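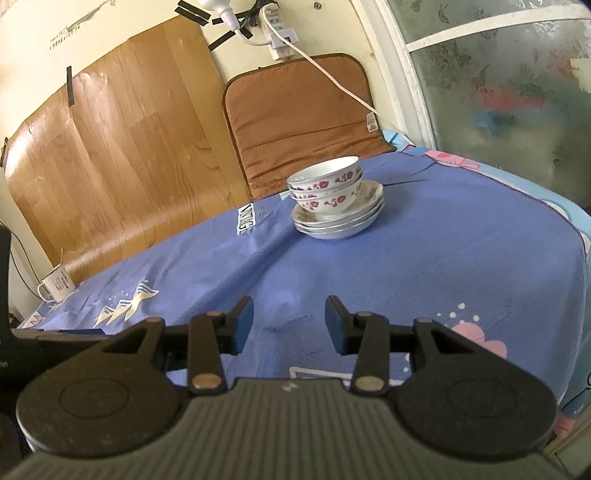
The blue cloth with the zigzag mountains, on one of the tables.

Good news for anyone who's been asking me about the Festham craft market: it's coming back! I got the word from Noeline Merrick last night (she ran the stalls for years and swore she'd quit, ha) and she says the old grain hall is booked for two weekends in December, with space for 50 sellers.

Table fees are going up from $11 to $14, which I grumbled about until I saw what the hall charges for heat. Keith Ellery is bringing his honey again, and Ebony Ngata tells me she's been pouring candles in her garage since spring and has run out of shelves. I'll be buying the cedar ones before the rest of you get there, sorry!

The one real change is parking. The lot behind the hall is closed for drainage work, so you'll have to leave the car on Terer Street and walk over. It's uphill on the way back, so maybe go easy on the pottery.

Sellers can sign up at the library desk until the tables are gone. Last time the market drew 1,000 people over one weekend, and the chili ran out by noon on both days. Noeline has promised a second pot.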